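The Last Drawer in Sarkholm

Every household in Sarkholm has a drawer nobody will defend. Ours held 47 corks, a key to a shed in Ruvik we sold years ago, and a warranty for a Foulkes toaster that predeceased its own paperwork.

I had set aside one November evening to empty it. By 10 p.m. I had thrown out 2 corks and grown attached to the rest.
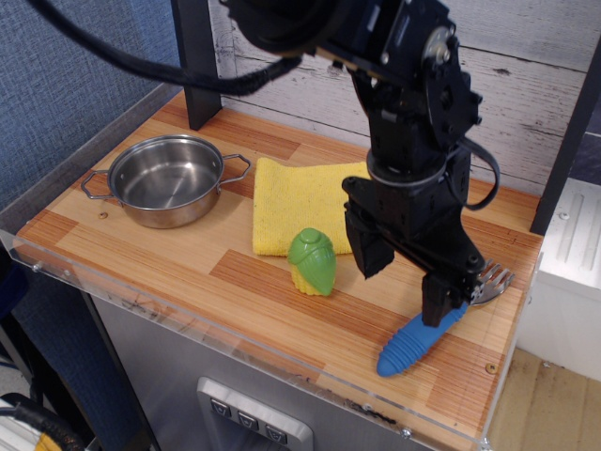 Professional declutterers charge 80 an hour to stand beside you while you feel ashamed, a service my mother provided free. The one I tried, from a firm called Flestuvow, wanted everything laid out where I could see it. Even a fork on a tabletop of pale and reddish-orange wood, she warned, is the start of a pile. She may have a point – my own pile began with a spoon.

Her report ran to 103 lines and recommended a second drawer, with dividers. I bought the dividers. They are in the first drawer, under the corks, and I expect to need the report again once I remember which cupboard I put it in.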